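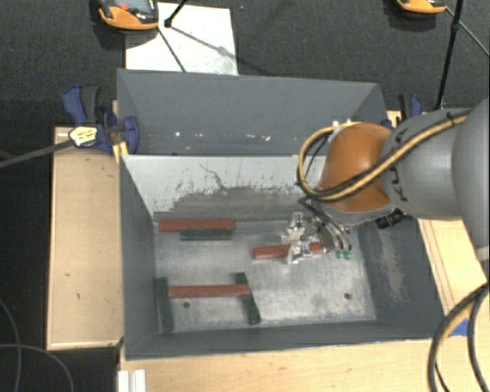 Bin picking cell, second unit – budget questions
Forum index / Integration and Purchasing / Small cells

mgk_cells
2025-04-06
We have one picking cell going and money for a second in the next budget. The parts are short bars, red and dark green, lying in any orientation on the bare floor of a metal bin. Parallel gripper, two bins side by side, so the arm can move parts from one to the other. Quotes are in from Brirkdale and Skultent. Brirkdale includes the gripper, a dress pack and on-site commissioning. Skultent is arm and controller only, but the arm price is a good deal lower. Budget is fixed in January and can't be moved. What do people forget to put on the list?

torquelimit
Cables. The first cell always gets its cables strapped to the outside of the arm with a big loop at the wrist, and then that becomes the standard. It works until the wrist rotates far enough to catch the loop on the bin wall. Price a proper dress pack and one spare set.

Hendry_P
Disagree. External routing is fine on a development cell. You can see wear and swap a cable in 11 minutes. I would spend the money on fingers. Bars close to a wall are where you lose cycles, and a standard finger is too thick to get between the bar and the wall.

torquelimit
A development cell, yes. He said second unit. Second units end up on shift work.

mgk_cells
It will run one shift. Fingers are a fair point. A bar lying parallel to the wall is our worst case, along with bars that touch each other. At the moment we push them apart first and then grip.

Mawar Ginting
Three lines missing from most quotes I review:
1. Bins. Bare metal scuffs and the paint flakes, and your vision settings drift with it. Buy spares at the start so they match.
2. Fixturing. If the bins are held with bar clamps on a wood table, budget a welded frame with locating pins. Clamps creep. We re-taught positions every 500 cycles before we changed ours.
3. Spare pneumatic fittings and tubing. Cheap, but a missing elbow stops the cell.

Hendry_P
Clamps and wood are OK for a first year. We ran 2000 cycles on a clamped bin and the offset was within tolerance. Depends on how hard the gripper hits the floor.

Mawar Ginting
Then your approach speed is lower than ours. With a compliant mount I would agree.

ozone_rail
Has anyone priced the Isah compliant wrist? Plustbridge lists it, but lead time is "on request".

torquelimit
Ask for it in writing. We waited almost 100 days on a Plustbridge order. The part itself was good.

mgk_cells
Thanks. Current list: arm and controller, dress pack plus one spare set, thin fingers, four spare bins, steel frame, fittings kit. With those added, Skultent comes out slightly above Brirkdale, before commissioning. I will ask Brirkdale to quote without their gripper and post the difference.

Hendry_P
Ask what they charge for a return visit too. Ours was not in the first quote.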